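Contents Chapters Glossary Index Next

Geography of Food > Part Two > Chapter 6: Citrus and the Cold

Oranges, lemons and mandarins come from evergreen trees that never fully rest. An apple tree drops its leaves and can stand a hard winter, but a citrus tree keeps its leaves and often its fruit through the coldest months. A few hours of frost can spoil a whole crop. This chapter looks at where citrus is grown, what limits it, and how the fruit reaches the shops.

We use two growing districts throughout. Stunlow lies on a low coastal plain, with 640 millimetres of rain a year, most of it in winter. Salovska is inland, on slopes above the Prura river, and has only 220 millimetres. Growers there depend on water taken from the river by canal.

Cold air is heavier than warm air and drains downhill at night. In the Prura valley the lowest ground is therefore left for vegetables, and the trees begin roughly 94 metres higher up. On the plain at Stunlow there is little slope, and growers plant windbreaks and watch the forecast from December onwards.

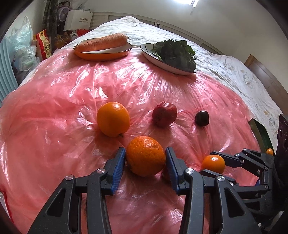

Mandarins ripen earlier than most oranges, and many are picked before the worst frosts. Their peel is loose and tears easily, so pickers cut the stalk with clippers. The Ginting variety, grown in both districts, keeps for only 2 weeks without cold storage. Section 6.1 begins with the soil.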